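Plirkport Sorting Cell: Fault Episodes, Release 2

Data card and README

Maintained by the Workneh Manipulation Group, Carkgate Campus. Contact for corrections: Kaja Mockus, data steward.

Summary

This release contains 1,562 simulated episodes of a single robot arm working at a sorting table. Every episode includes at least one fault flag raised by the monitor. The collection is intended for work on fault detection, safe stopping, and recovery planning. It is not a benchmark for task success, and success rates computed from it have no meaning outside this set.

The episodes were selected after a review in April, when the group found that the planner was continuing its motion after the contact monitor had raised a stop request. The request was being written to the log and then dropped by the motion queue. Release 1 was withdrawn for that reason.

Contents

episodes/ holds joint states, gripper width, commanded motion, and monitor flags.
views/ holds rendered views from a wrist camera and a table camera.
faults.csv lists one row per flag, with episode number, time step, and fault class.
CHANGES.txt records all differences from Release 1.

The wrist view is the main source for contact labels. It looks along the gripper, and in many episodes large parts of the apparatus pass close to the fingers.

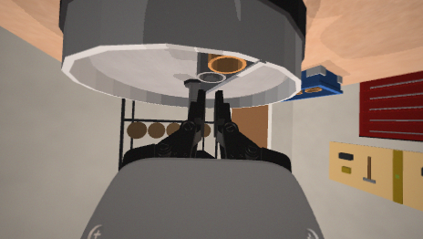 Figure 1. Wrist view, with the gripper fingers beneath the gray cylindrical body.

Fault classes

STOP_DROPPED: a stop request was logged and motion continued for more than 2 control cycles.
CONTACT_UNPLANNED: the simulator reported contact between the gripper or wrist and any fixed part of the cell.
PIECE_LOST: the planner held a piece in its internal state while the gripper width showed that the fingers were empty.
COUNT_MISMATCH: the number of pieces in the planner state differed from the number in the simulator state.

An episode may carry flags from all 4 classes. The classes are not ranked by severity. Users who need a single label per episode should take the earliest flag and report that they have done so.

Labeling

Flags were produced automatically and then read by 2 reviewers working separately. Where the reviewers disagreed, Deividas Grīnberga made the final decision, and the original readings are kept in the columns review_a and review_b. Reviewers had access to both views and to the joint trace. They did not have access to the planner version.
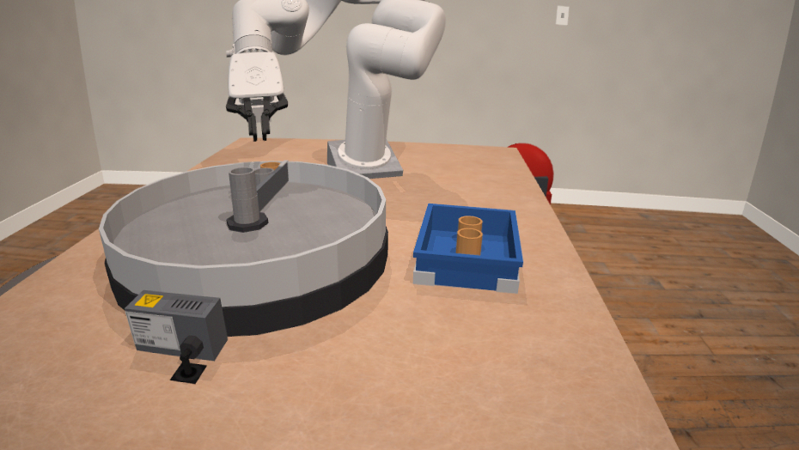
COUNT_MISMATCH required the most discussion during review. The planner's piece detector relies on the table view alone, and it performs poorly when a piece is screened by the structure of the tray. In Figure 2, two orange-brown cylinders stand in the blue bin and are easy to find, while only the top of another piece shows between the center post and the upright divider, near the back rim. A detector that misses a piece in that position will pass a wrong total to the planner. Reviewers were instructed to use the simulator state as the reference in such cases and to record the piece as "screened" in the notes column.

Known problems

Time stamps in the monitor log lag the joint trace by one control cycle. The offset is constant and has not been corrected in the files.

Contact forces should not be used as estimates of real forces. The contact model was tuned for stability, and peak values are often too high when the gripper meets a flat surface.

Episodes recorded with the Badby planner contain no STOP_DROPPED flags. That planner did not use the shared motion queue. Users should not read this as evidence that it is safer in general.

Safety notice

No part of this collection has been validated for setting limits on physical equipment. A stop function trained or tested on these episodes must not replace a hardware emergency stop. Groups that intend to run derived software on a physical arm are asked to complete their own risk assessment first.

Reporting errors

Send the episode number, the time step, and the fault class in question to the data steward. Accepted corrections are listed in CHANGES.txt and applied at the next release. Files already published under a release number are not altered.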